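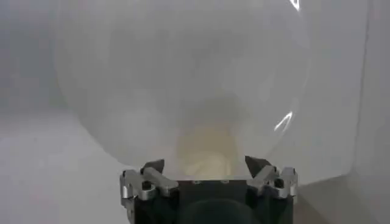 2 min read

Celance: certificates of insurance, typed up as rows

Hi, and thanks for stopping by! Celance is a small table of 1,215 certificates of liability insurance, the one-page forms a business hands over to show a landlord or a client that it's covered. I typed up most of them myself (my wrists remember), and I'm putting them out so other people can test their own certificate readers on something messier than a clean sample form.

What's in it

One row per certificate, in a plain CSV. You get the type of coverage, the start and end dates, the limit per claim, the yearly limit, and whether the additional insured box is checked. There's also a notes column, where I copied the wording at the bottom of the form as it was written, typos and all. Please don't fix those typos and send them back to me. I want them!

There are 14 columns altogether. The ones ending in _raw are what the form said, and the ones without it are my cleaned-up version. If the two disagree, trust the raw one and open an issue. 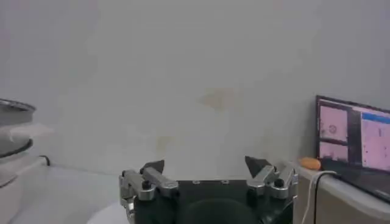
Off-white wall above the work surfaces, with a faint tan stain.

Where the forms came from

Mostly small shops: caterers, bakeries, a few painters and floor people. They sent me their old certificates once the policies had expired, and I took out the business names, street addresses and policy numbers before anything went into the table. Firnel is the little script that does the blanking. It's in the tools folder and it's not pretty, but it runs.

A certificate isn't a policy, by the way. It doesn't list the exclusions, so please don't use this table to work out what anybody was covered for. I've had emails asking for exactly that and the answer is still no.

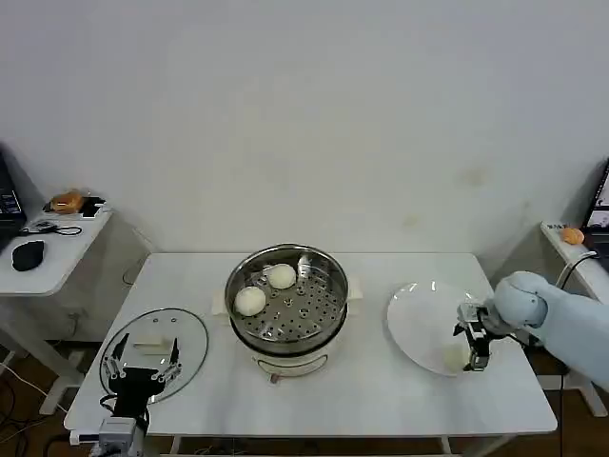 Dates gave me the most grief. Plenty of forms have an end date typed in the start box, and I left those alone in the raw columns and swapped them in the clean ones. The notice column is the number of days promised before a cancellation, which is usually 30 but can be blank, and blank means blank, so don't fill it in with zeros.

Splits

Two files, train and test. All the certificates from one business stay in the same file, otherwise your reader just learns the layout by heart and your score looks great for no reason (ask me how I know). 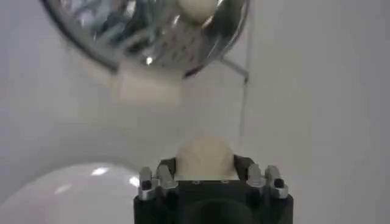
Stainless steel bowl with a dark rim.

Still to do

Workers' comp is thin and I'd love more of it. The umbrella coverage rows need a second look too, and I'm hoping to get through them in June. If you have expired forms to share, start with the intake notes in the docs folder and run Firnel on your own machine before you send me anything.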